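FOR IMMEDIATE RELEASE

Dramholm Students Take Robot Shelving Project Into Simulation Finals

0 Comments | 40 Shares

VENTURA - The Dramholm Robotics Club is headed to the finals of the Gellex Student Automation Challenge, held Monday in Ventura. Club was one of 12 teams picked from the qualifying round. First time in the finals for Dramholm, second year entering at all.

The challenge is run entirely in simulation. Every team gets the same virtual server room, the same arm, the same table. Students write the control code and the planning code. Judges run it on their own machines with no students touching the keyboard.

The task this year is loading and unloading a two-level rack. The arm has to reach in through the open side, set a part on the shelf it is told to, let go cleanly and back out without bumping a post. Then take the part off again and move it to the other shelf. Touching the rack costs points. Knocking it over ends the run.

Dramholm's entry is called Zivell. The club started on it in October and threw out the first version before winter break. Version one planned each move from scratch and kept timing out. The current one works from a short list of safe poses outside the rack, and only does the careful planning for the last bit of the reach. Much faster. Also easier to fix, as the newer members found out when they were handed the gripper code in there second week.

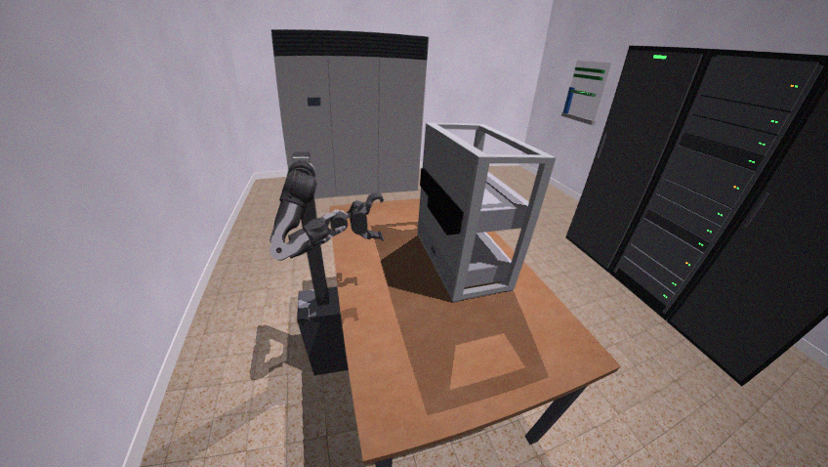 The simulated workcell, with the gripper open over the table and both rack shelves empty.

Most of the trouble this season has been with the upper shelf. The side rails are raised, so a part can't be slid in flat, it has to come over the rail and then down. Students spent a lot of evenings on that one motion. The lower shelf has its own problem: the arm has to get under the upper one without the elbow swinging wide. The club ended up writing two seperate approach routines and picking between them at the start of each run.

In the qualifier Zivell was given 40 runs, mixed between the two shelves. Full results go out to teams after the finals. What the club can say is that no run ended with a rack knocked over, and that the score was good enough to get in.

Scoring in the finals works like this. Each team gets a fresh set of runs with start positions they have not seen. Points for placement, points for a clean exit, a smaller number for time. Ties go to the team with fewer contacts. Teams also hand in a short write-up of their code and answer questions from the judges, so students who mostly did testing and documentation get a turn to speak.

The club meets after school in the Dramholm computer lab and is open to all grades. No programming experience needed to join. New members begin with the simulator tutorials and a practice job moving a block from one side of the table to the other, then get put on whichever piece of the code needs hands that week. Members who would rather work on the write-up or the test logs can do that too.

Families and press are welcome at the finals. Doors open 9 a.m., first runs at 9:30. Runs will be shown on the big screen in the main hall with a break for lunch. Free admission, parking in the rear lot. Please let the club know ahead of time if you plan to film.

After the finals the club will post the Zivell code and the write-up for other schools to use, along with the test logs from the fall. A sign-up session for next season is planned in the lab later in the spring, time to be announced.

Media contact: Dramholm Robotics Club, care of the Dramholm main office.

###

40 Shares | Share this release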